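제목: Re: [현장-공유] 그리퍼가 천을 물고 놓지 않는 문제, 임시 조치
보낸사람: Jad Haddad
받는사람: 현장-공유 목록

답이 늦었습니다. 어제 오후에 같은 증상을 다시 확인했고, 원인은 어느 정도 좁혀졌습니다. 먼저 원래 메일을 인용합니다.

> Stenetti 셀에서 분류 작업 중에 그리퍼가 천을 집은 뒤 놓지 못하는 일이 또 있었습니다.
> 열림 명령은 정상으로 나갔고 컨트롤러도 "열림 완료"로 기록했는데, 천은 그대로 매달려 있었습니다.
> 팔은 다음 위치로 넘어갔고 천이 통 가장자리에 걸리면서 보호 정지가 났습니다.
> 오류 코드는 564입니다. 재시작하면 없어지고, 몇 시간 뒤에 또 납니다.
> 비닐 포장이나 종이 상자에서는 한 번도 못 봤습니다. 천에서만 납니다.
> 손가락을 새로 갈아야 하는지, 소프트웨어 문제인지 의견 부탁드립니다.
> 그리고 정지 상태에서 천을 손으로 당겨 빼도 되는지도 알려 주세요. 저희 쪽 절차서에는 그 내용이 없습니다.

마지막 질문부터 답합니다. 손으로 당기지 마십시오. 564는 보호 정지이고 구동 전원이 끊긴 상태가 아닙니다. 천을 당기다가 걸린 것이 풀리면 부하 값이 바뀌고, 그때 누가 화면에서 재개를 누르면 손가락이 바로 닫힙니다. 지난 7월에 Zukis 라인에서 이런 식으로 장갑 끝이 물렸습니다. 다친 사람은 없었지만 장갑은 찢어졌습니다.

제거 순서는 다음과 같습니다.

1. 비상정지를 누르고 셀 전원 스위치를 내려 잠금장치를 겁니다.
2. 40초 기다립니다. 드라이브 표시등이 꺼졌는지 눈으로 확인합니다.
3. 수동 해제 나사로 손가락을 벌립니다. 천은 그다음에 뺍니다.
4. 홈 안쪽에 실이나 보풀이 남았는지 손전등으로 봅니다.
5. 잠금을 푼 사람이 직접 재시작합니다. 다른 사람에게 맡기지 않습니다.

원인에 대해서는, 소프트웨어만의 문제는 아니라고 봅니다. 컨트롤러는 모터 위치만 보고 열림을 판단합니다. 손가락이 설정한 만큼 벌어지면 천이 남아 있어도 "완료"가 됩니다. 얇은 천은 손가락 사이 홈으로 말려 들어가고, 구멍이 있는 조직이면 안쪽 모서리에 걸리기 쉽습니다. 손가락을 새것으로 바꿔도 증상은 같았습니다. Delić 쪽에서 보내 준 새 세트로 시험했습니다.

파지력도 확인했습니다. 로그를 보면 천을 집을 때 설정값이 2000으로 되어 있는데, 상자용 값이 그대로 복사된 것입니다. 천용 프로파일은 따로 만든 적이 없었습니다.

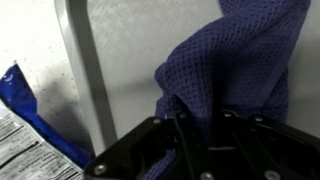 Jad Haddad
로봇 셀 유지보수 담당

손목 카메라에서 본 모습입니다. 보라색 천이 그리퍼 가운데 홈으로 들어가 있고, 일부는 그리퍼 아래쪽으로 띠처럼 나와 있습니다. 점검할 때는 위쪽에 뭉친 부분만 보지 말고 아래로 나온 끝도 같이 보십시오. 끝이 밑으로 나와 있으면 위에서 잡아 빼지 말고, 손가락을 다 벌린 다음 천 전체가 풀렸는지 확인하고 꺼내야 합니다.

당분간 적용할 조치입니다. 천 품목은 파지력을 199로 낮추고, 열림 명령 뒤에 손목 카메라로 홈을 한 번 더 확인하게 했습니다. 홈에 뭔가 남아 있으면 팔은 움직이지 않고 작업자를 부릅니다. 사이클은 그만큼 느려집니다. 이 설정은 Stundarance 저장소의 현장 설정 폴더에 올려 두었으니 각 셀에서 받아 쓰시면 됩니다. 적용 전에 기존 설정을 꼭 백업해 두십시오.

홈을 덮는 얇은 커버도 검토 중입니다. 다만 커버를 달면 손가락이 완전히 닫히지 않을 수 있어서 얇은 포장을 집는 데 영향이 있는지 먼저 봐야 합니다. 시험이 끝날 때까지 현장에서 테이프 같은 것으로 홈을 막지 마십시오.

같은 증상이 나면 재시작하기 전에 로그를 저장하고, 손목 카메라 화면도 한 장 저장해서 이 목록으로 보내 주십시오. 재시작하면 카메라 버퍼가 지워집니다. 절차서 개정안은 제가 쓰고 있고, 초안이 나오면 이 스레드에 붙이겠습니다.

Jad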